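## 4. Looking after the sink corner

Your Pultberg worktop is white and glossy, a brave choice somebody has already made for you. Read this section before the first washing-up.

1. Sweep the floor before you mop it. Grit travels, and a speckled floor hides crumbs so well that you will find them only with bare feet.
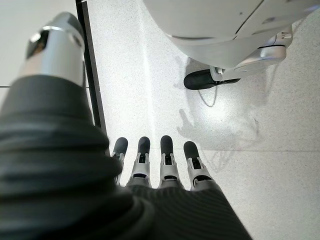
2. Mix 4 ml of Kiretti cleaner with 300 ml of warm water. More cleaner gives you more rinsing.
3. Wipe the worktop from the wall towards the sink, then the basin, following the brushed grain of the steel. Dry the tap last, starting at the top of the arch.

> **Caution:** No scouring pads. The shine will go and it won't write. 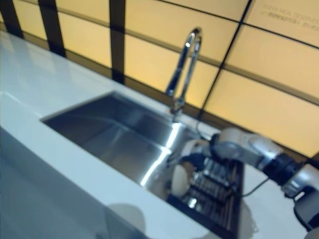 Anwara Mondal asks whether vinegar will do instead. On the tap, diluted and rinsed off within two minutes, yes. On the sealant round the basin, no, however well it worked for your aunt.

4. Go along any seam in the floor with a soft brush and a barely damp cloth. Don't flood it. Water likes a seam even more than crumbs do.

> **Note:** Leave the floor for six minutes before walking on it. Socks count as walking.

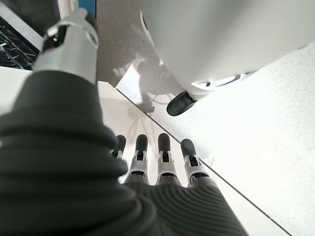
One reader would like it known that a steam mop is quicker. So it is, and section 6 covers lifting sealant.

5. Rinse the cloths and hang them up to dry, away from the worktop.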